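**Course project report, Footwear and Consumer Products, second year**
**Author:** Tullio Pagano
**Submitted:** July 2023

## 1. Subject of the project

This report is about the re-release of an older basketball shoe, the Corker, by the brand Plidolard. I study how the company changed the shoe for its new version and how buyers answered to these changes.
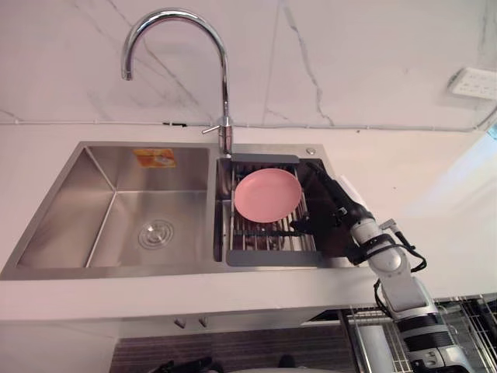
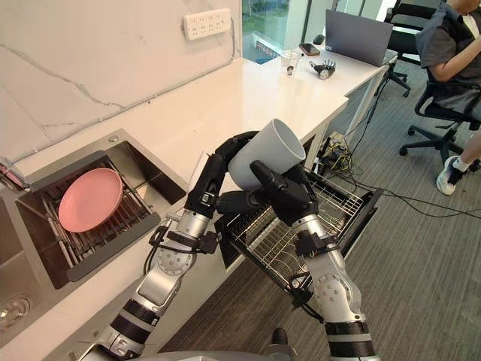 The Corker came out first as a team shoe and was sold only in two colors, white with gray and white with orange. After four seasons it went out of the catalog, and for many years one could find it only from second-hand sellers. I chose white and gray as the main case of this report. It is a difficult combination to reproduce, and Plidolard wanted a white surface with thin gray veins on the side panel of the new pair. The original panel had gray spots, made with a spray. The new one has fine gray lines that go in different directions, and they are printed under a clear film. Collectors noticed this already from the first photos in November, eight months before my report.

## 2. Questions

I wanted to answer two questions:

1. Which parts of the shoe are different from the original?
2. Do the people who remember the original accept the differences?

At first I had also a question about the resale price. I removed it after advice from my tutor, because the shoe was in the shops for too short time and the prices changed each day.

## 3. Method

For the first question I compared an original pair, lent to me by a shop called Ernadeck, with a new pair which I bought at full price. I measured the height of the heel, the width of the toe box and the thickness of the tongue with a caliper. I was not allowed to cut the original pair, so everything about the inside of the sole comes from the product sheet.

For the second question I read 1,000 comments from the public forum Yin, where collectors discuss releases. I sorted them by hand as positive, negative or mixed. Comments with only a symbol or a link were left out before counting. I also spoke with 15 customers of Ernadeck. The conversations were short and I did not record them, I only took notes.

## 4. Results

### 4.1 The shoe

The shape of the toe is the biggest change. On the original it is low and a little pointed, and on the new pair it is round and higher. The tongue is thicker, with softer foam. The heel logo is again the old one, with the old letters, which Plidolard had not used on any shoe since the first Corker. The outsole has the same pattern, but the rubber is harder to bend by hand. The laces are flat on both pairs.

The leather was the most difficult point to judge. The old pair is dry and yellow in places, so a direct comparison of the color is not fair. I compared only the grain, and the grain of the new leather is more regular.

### 4.2 The buyers

On Yin the negative comments were more than the positive ones, and most of them were about the toe. The gray lines divided people. Some wrote that the panel looks like a bathroom tile, others that it is the first fresh idea on this model. The heel logo was praised almost everywhere, also by people who disliked the rest.

The customers in the shop were more friendly to the shoe. Many of them had tried it on, and they spoke about comfort, a topic that on the forum was nearly absent. Two of them did not know that an older version existed.

## 5. Limits

The sorting of the comments was done by one person only, so it depends on my reading. Irony was a problem for me, as English is not my first language, and I put unclear cases in the mixed group. The shop customers were also people who had already decided to enter and look at shoes.

If I repeat the work, I would ask a second student to sort a part of the comments, and I would try to borrow an original pair in the white and orange color too. The full table of measurements is in Appendix A, and the list of forum topics is in Appendix B.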